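3.2 Picking the cups

I'll admit I went into this part of the study thinking color wouldn't matter much. People drink what they're given, right? But our pilot in the Titdale cafeteria kept nudging me the other way. Folks who got their lemon water in a pink cup told us it was sweeter, and they said so before they'd finished half of it! So we dropped the plan to use clear cups only and went with colored plastic for the main round (Wysocka had done something close to this with hot drinks, and I borrowed a good bit of that setup).

We ended up with 327 people signed up and 301 who stuck with it through all 6 tastings. Each person tried the same lemon water from 3 colors, twice over, with a plain cracker in between. I mixed every batch myself from one Botine syrup recipe – same bottle, same tap, same spoon. Figure 2 has the colors.

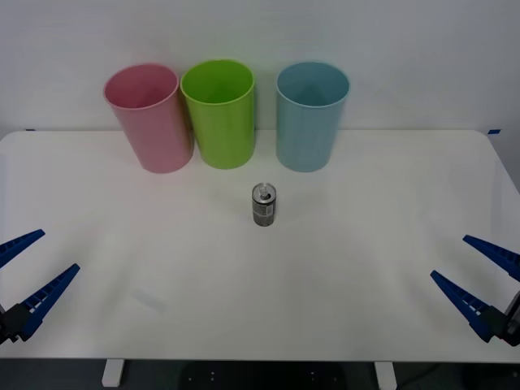
Figure 2. Tall plastic cups in pink, green and blue, with a small metallic can in front.

3.3 Asking about sweetness

We kept the questions short. People marked a line running from "not sweet at all" to "way too sweet," and then they could write whatever they liked underneath. I'm glad we left that space, as the notes were often more useful than the marks. We scored the lines with the Grekar method and left out any sheet with two marks on one line.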